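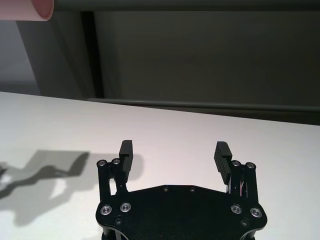
Two Arms, One Pink Cup

Fulolell's Lunell kit gives you two arms, two grippers and 137 pages of manual, and I loved almost all of it! Setup took me 40 minutes. The finger pads are ridged, a small thing I came to care about a lot. 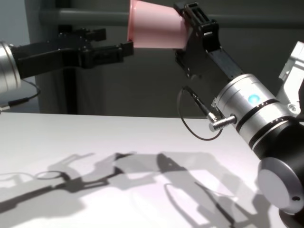 My favorite part is how easily you can pose both arms over one table (the software, Lirnier, keeps 3 saved routines per arm). The cable loops could be tidier. I'd still clear a desk for it. 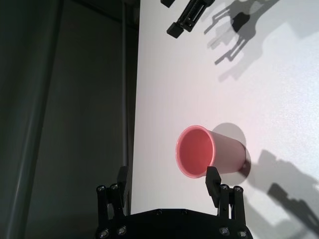
The cup on its side, with both grippers close by.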